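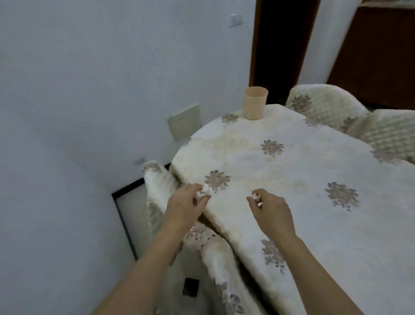

Mundard Student Robotics Club - Table Clearing Project

Topic: Are the home clips worth anything?

gridlock_pete
I've been through the first batch of head camera clips and I'm not sold. The plan says we record people clearing a table, label what the hands do, and the arm learns from that. Fine. But look at the material. White tissue on a cream cloth with flowers all over it. I had trouble finding the scrap in the right hand and I have eyes. How is Vumer supposed to segment that?

nasetti_fan
It's supposed to be hard. We spent all of November on a black mat with a red block and the model fell apart the first time somebody put a placemat under it.

gridlock_pete
Falling apart on a placemat is an argument for trying a placemat next. This is embroidery.

torque_wench
Agree with Pete on the cloth, disagree on dropping the clips. The peach cup is easy to pick out, and so is the purple and white crumpled thing. Keep those labels and mark the tissue as low confidence. We have 200 clips to get through and I'd like to finish before finals.

lowbatt
What is the purple thing? I've got it as "wrapper" and my partner has it as "paper."

torque_wench
Can't tell from the clip. Put "small crumpled object" and move on.
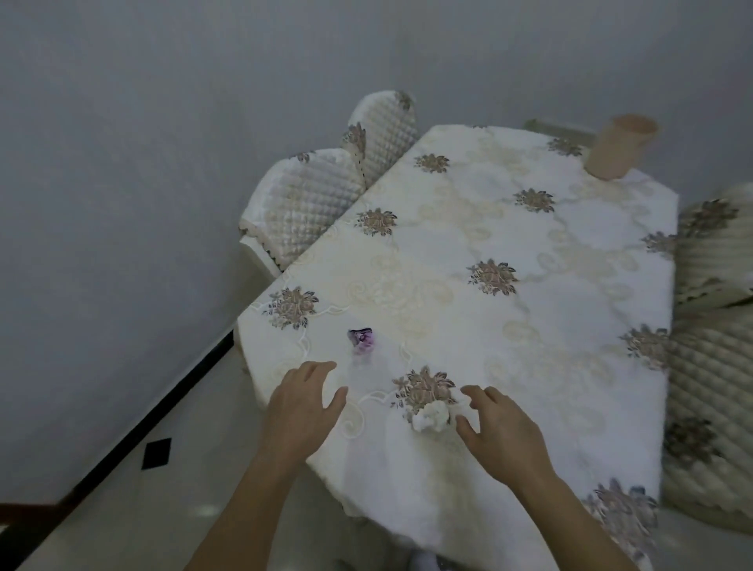 Re: Labeling rules, second try

lowbatt
OK, new question. Right hand by the tissue, fingers bent. Is that "reach" or "grasp"? The sheet only gives us those two and "idle."

nasetti_fan
Reach. Grasp starts at contact.

gridlock_pete
And you can see contact from up there? I can't say if that hand is on the cloth or over it. Two of us labeled the same 20 clips last week and we disagreed on 13. That's not a dataset, that's a coin toss.

nasetti_fan
You disagreed because you were using the old sheet.

gridlock_pete
I was using the sheet that was posted.

torque_wench
Both sheets were posted, that's on me. The old one is gone now. If contact isn't clear, use "near" and leave a note. Navarro's loader will skip anything tagged "near" unless you tell it otherwise.

lowbatt
So we label it and then throw it out?

torque_wench
Pretty much, for now.

nasetti_fan
Meanwhile, bowls. I think these are the useful ones, two hands doing different jobs.
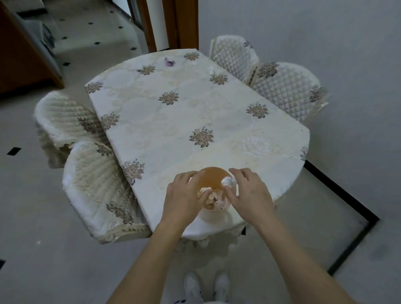 Left hand on the near rim, right hand with the tissue at the far rim. Tagged "hold + wipe."

gridlock_pete
Better, I'll give you that. The orange stands out. But our gripper has two flat fingers and there's only one arm, so who is doing the holding?

nasetti_fan
Clamp the bowl.

gridlock_pete
Then we're not learning from the clip, we're learning half of it. There's food in there too. I'm not putting chicken or whatever that is under the arm.

lowbatt
Seconded on the chicken.

torque_wench
Post your bowl labels by the next meeting and we'll run the wipe-only ones against the block data. If it does worse, Pete can write that section of the report.

gridlock_pete
Already started it.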